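Sorting the Reading Table: Our Term Project Report
by Zahira Tuhumury, with thanks to Reinhold Engelhardt

When we took over the reading table in July, people told us they gave up looking for a book after nearly 10 minutes, and we felt we could do something kind about that. We began with the books and booklets, standing them upright with the spines facing out. 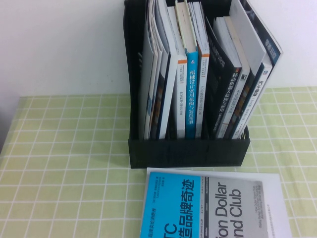
Books and booklets in the black organizer, on the green checked cloth.

Catalogues took us much longer - they're big and floppy, and everybody on the project had a different idea about where they belonged. I wanted them by year and Reinhold wanted them by size, and we talked it over happily for most of an afternoon. 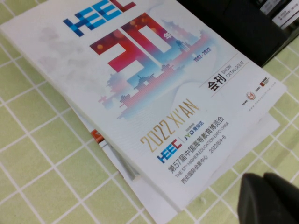
Where should a large show catalogue go?
At the end of the row, next to something stiff enough to hold it up.

We tried that rule for four weeks and liked it well enough to write it on a card for the next group.
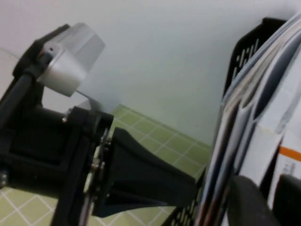
The card also asks readers to put thin magazines together in one bundle, so that they don't slide down between the bigger books and get forgotten.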